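The people who know how to pick up a box

I have worked in packing for 16 years, the last few of them at Totthorpe, where we fill and close food containers for meal delivery. In May the company told us that part of the line would be automated, starting with handling: pick up the container, turn it, set it down, pass it on. The robots are to come from Domard. Before they arrive, some of us are spending part of our shifts recording the work by hand, with grippers in place of our fingers, so the machines have something to learn from.

I signed up for it. I think it is a reasonable thing for a company to ask, and I think the company is paying too little for it.

## What the recording work is like

A session is quiet. There is a table, a curtain on each side, and a container. You hold a gripper in each hand and do with two stiff fingers what you used to do with ten soft ones. Moves I had not thought about in years came apart into pieces. I had to decide where to press on a clear plastic wall, how far to tip the box before the food shifts, and which hand should give way when both are pushing.
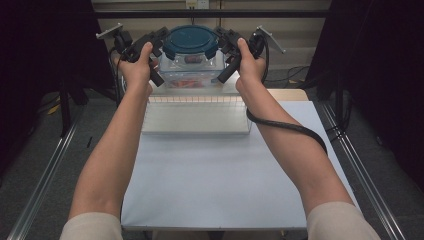

My wrists were sore after the first week, in a different place from where the line makes them sore. The grippers have some weight to them, and you keep your elbows out in a way you would not choose. The target when we started was 1,000 good recordings for the first set of tasks. We handed over 1,416, and the extra ones were mostly repeats of the tilt, where people kept finding a better way to do it.

That last point matters to me. The better way came from packers. The engineers had written instructions that told us to grip the box low and level. After a few days most of us were gripping on a slant, with one finger against the lid and the other against the body, and the instructions were changed to match. The new sheet has a revision number on it and no names.

## What changes on the floor

There are 15 of us on my shift. Management says no one will be let go, and I have no reason to call that a lie. Hubmann, across the road, said the same when they automated their labeling, and they kept their word. People left on their own over the next two years and the jobs were not filled. The ones who stayed now watch screens and clear jams. A friend there says the work is easier on her back and harder to stay awake for.

I expect something similar here. Lifting and turning will go first, and I will not miss them. I have seen what they do to shoulders. Inspection will stay with people for a while – a lid that is seated on three sides looks fine until you run a thumb along it. Training new hires will get harder, though. We have always started them on handling, and they learn the rest by standing next to someone.
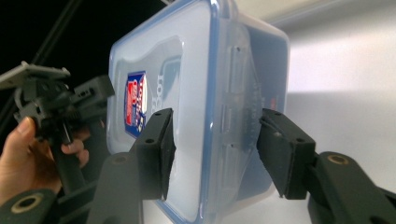

## What I would ask for

The hours should be paid at a higher rate. Right now a recording hour counts the same as a line hour. It is skilled work, and the company gets to keep the result and use it long after the shift ends. A one-time bonus for each finished set would also do.

We should be told where the recordings go. Our agreement says they may be shared with "partners," and Stekex is listed as one of them. I have asked what Stekex does with them and have not had an answer. Our forearms and hands are in that footage. I don't mind that much, but I would like to have been asked in plain words.

The people who made the recordings should also get first pick of the new jobs. Someone will have to set up the machines each morning, and someone will have to notice when a grip is going wrong. The company plans to hire technicians from outside for that. Some outside hires make sense, but a packer who has spent weeks working through a gripper already knows a good part of what the job needs, and the rest can be taught on paid time.

I will keep doing the sessions. The next set is lids, opening and closing, and I have already told my supervisor I want the early slot, 7 a.m., before the line gets loud.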